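Speaker notes: What the episode count leaves out
Session slot: Monday, 20 minutes plus questions

Slide 1. Title
Wait for the room to settle. Skip the company bio, it's in the program. Say up front that I am not selling a model today and that I don't have a leaderboard number to show.

Slide 2. The claim everybody makes
Read it off the slide: "More demonstrations, better robot." I've said it myself in budget meetings. Ask for hands: who has a collection target for this quarter that is a plain number of episodes? Then ask who can say what would make one of those episodes worthless. Let that sit for a moment.

Slide 3. Our own number
We logged 123 episodes for the first Vamik batch. Sounds like a decent start. When we read through the operator logs we found they came from 5 layouts, with objects nudged a few inches between takes. So is that 123 examples or five? I lean toward five. The Povov team disagrees with me and they may bring it up in questions.

Slide 4. Who is teaching whom
Operators get good at the rig. They learn which approach angle works and they stop trying the others. By the second week the demonstrations are smooth and short, and they all look alike. Smooth data makes a nice video. I'm not convinced it teaches recovery, and recovery is what we're always short of.
(If time is tight, cut the story about the gray cup.)

Slide 5. Labels
The Ateck labeling guide gives a task three outcomes: success, failure, partial. "Partial" turned into a junk drawer. Some people used it for a dropped object that was picked up again, others for a task they got bored with. We had to go back and relabel. Tell them plainly that the relabeling took longer than the recording did. Don't make it sound like a lesson we planned on learning.

Slide 6. Object choice
Be careful here, I get worked up. Test sets in our field are full of blocks. Blocks are polite. A banana and a pear are both yellow and both fruit, and a hand has to treat them differently. A power strip brings its cord along. A bottle on its side has liquid in it that moves. Tape has a hole in the middle, and people pick it up by the hole or by the rim depending on mood. If the instruction says "pick up the tape," which one did we want? We never wrote it down.

Slide 7. What I'd ask a vendor
Hsueh sent us a quote priced per hour of collection. I'd ask how many of those hours go to resetting the table. I'd ask to see the rejected takes. I'd ask who decides on the layout, and whether that person also runs the arms. We asked all of this and got a good answer to one of them.

Slide 8. What we changed
Layouts get drawn up before the shift by someone who isn't operating. Every operator does 11 takes and then rotates out. Failed grasps stay in the set, with a note. Does it help? Too early to say. I don't trust the first curve and I've left it off the slide on purpose. If pressed, say the held-out layouts haven't been run yet.

Slide 9. Questions
Leave this one up until the chair calls time. Likely first question is about simulation. Short answer: we use it for reach checks, and I wouldn't lean on it for cords. Repeat each question into the mic, the back row couldn't hear last time. 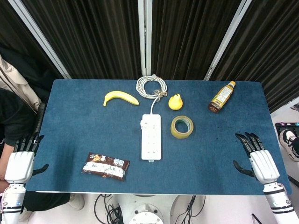
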